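Niston Robotics Club
About us

Niston Robotics Club is an after-school club for students in Years 9 to 13. It is part of Memance College and is open to anyone on the school roll, whatever subjects they take. We meet in the old drawing office at the end of the technology corridor, straight after lessons, and finish at 5.45 pm. There are 19 members at the moment, and places come up when the Year 13s leave in July.

The club started as a lunchtime group building line-following buggies from kits. We still run buggies for new members in their first term. After that, most people move to the arm bench, where they learn to program an arm and gripper to pick things up, move them and put them down again.

What we work on

Our main project is called Mellen. It is a sorting and clearing project: the arm has to take mixed objects off a table or out of a container and put them where they belong. We picked it as it can be done at several levels. A beginner can write a program that moves one block from one fixed spot to another. A more experienced member can work on grasping something with no fixed shape, and that is where most of our time goes now.

Paper and fabric are the hardest things we have tried. A block is the same size every time you close the fingers on it. A handful of paper folds up, slides, or comes apart on the way, and the next handful is different again. Members try different approach angles and closing speeds, write down what they set and what came of it, and change one thing at a time. The log for Mellen has 160 entries so far and is kept in a plain spreadsheet that all members can edit.

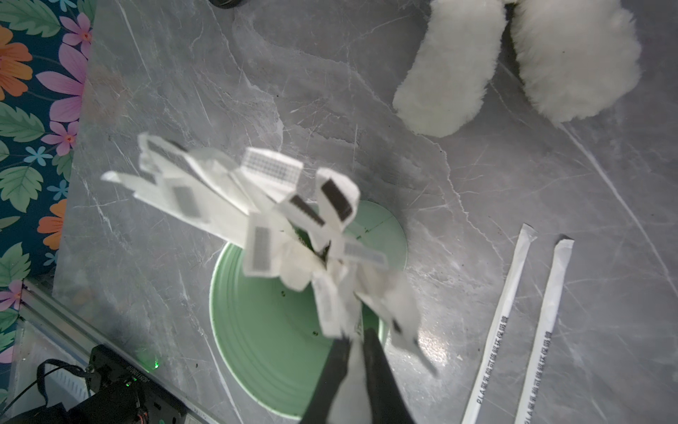 Paper pieces in the gripper over the green bowl, Mellen project.

We use everyday objects as far as possible. Members bring in clean packaging, bowls, scraps of cloth and anything else that would otherwise go in the recycling. It keeps costs down and it gives us a better test than a set of matching cubes.

How a session runs

The first ten minutes are for setting up and checking the bench. Then members split into groups, one for each of the 2 arms and the rest on buggies, code or written work. Everyone gets a turn at the controls during a half term. Ten minutes before the end we stop, save the logs and put things away.

New members do a short safety session before they use an arm. It covers the stop button, keeping hands out of the working area, tying back long hair, and what to do if something jams. Food and drink stay outside the room.

You do not need to know any programming to join. We use Python, and the older students help the younger ones with it.

Competitions and visits

Each spring we enter the Damgaard Challenge, a regional contest for school teams. Teams are given a table of objects and a time limit, and score points for each item put in the right place. Last year we scored 73, our best result so far — the year before, a loose cable ended our run early. We now check every connector before a round.

We also run a table at the college open evening, where visitors can have a go at driving an arm by hand.

Joining and costs

There is no joining fee. Members pay for their own transport to competitions, and the college can help with this if you ask at the main office. To join, collect a form from the technology office and return it signed by a parent or carer. If the club is full we will put your name on the waiting list and write to you when a place is free.

Share this page
14 shares | 0 comments

Get the club newsletter once a term. Enter your email address to sign up.

This website uses cookies to remember your settings. Accept | Manage cookies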